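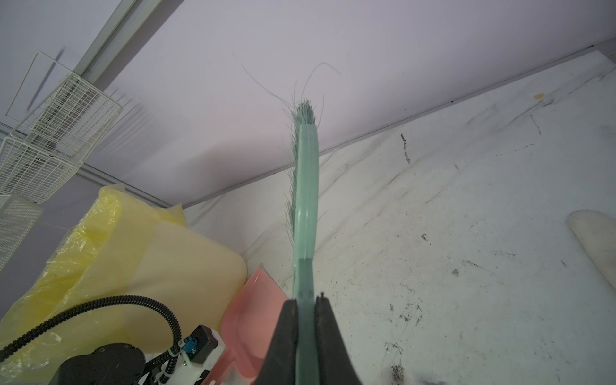
4. Cleaning the white panels

The panels of the Lurnico enclosure are sold as wipe-clean. They do wipe clean, up to a point. Grey scuffs mostly come off, fine black dust comes off if you get it before it is wet, and yellowish stains may or may not. Please read the whole section before you start, as most of the complaints passed on to us by Reltby concern panels that were scrubbed first and brushed afterwards.

4.1 What you need

A long-handled brush with soft plastic bristles
A plain sponge, no scouring side
Washing-up liquid
A bucket of warm water
Two dry cloths
A bag for the sweepings

You do not need the spray sold as a "panel restorer". Fumiko Sasaki tried it on a spare panel at the Pillthorpe workshop and could not tell the treated half from the half done with washing-up liquid.

4.2 Brushing

1. Take out anything loose and lift the wire rack off its hooks. It can be washed in the sink.

2. Check the brush. A few stray bristles curling away from the tuft do no harm, but snip them off if they flick dust back over the part you have done. If the handle has a joint, give it a gentle twist and make sure it holds.

3. Start at the top edge and brush downwards in short strokes, with the brush dry. Long sweeps look quicker and leave streaks.

4. Work along the crease where the panel meets the wall. Use the tips of the bristles and do not lean on them.

5. Gather the grit in the lowest corner and pick it up with a barely damp cloth. Put it straight in the bag.

CAUTION: Do not wet the panel while there is still grit on it. Wet grit scratches, and scratches hold dirt from then on.

4.3 Washing

6. Put 10 ml of washing-up liquid in the bucket. More than this only means more rinsing.

7. Wring out the sponge and wipe from top to bottom. Turn it over when the face goes grey.

8. On scuffs that stay put, hold the damp sponge against the mark for 2 minutes and wipe again. Do this once more if you like. We have not seen a third go make any difference.

9. Rinse with clean water and dry with a cloth, including the crease.

NOTE: The earlier edition advised bicarbonate of soda paste for yellow stains. Katsuhiko Wada tested it for this one – the stain faded a little and the shine went with it. Decide which you mind more.

4.4 Perforated mesh

10. Brush the mesh from both sides, then rinse it. Makers of stiff brushes say theirs will clear the holes in one pass. Ours did not, and left marks on the coating.

4.5 How often

The leaflet in the box says every 18 days and gives no reason for the figure. Go by the lower corner instead: when dust has collected there, brush it out. Wash the panels when brushing no longer improves them.

Rinse the brush after use and hang it with the bristles down. Replacement panels are listed in section 9.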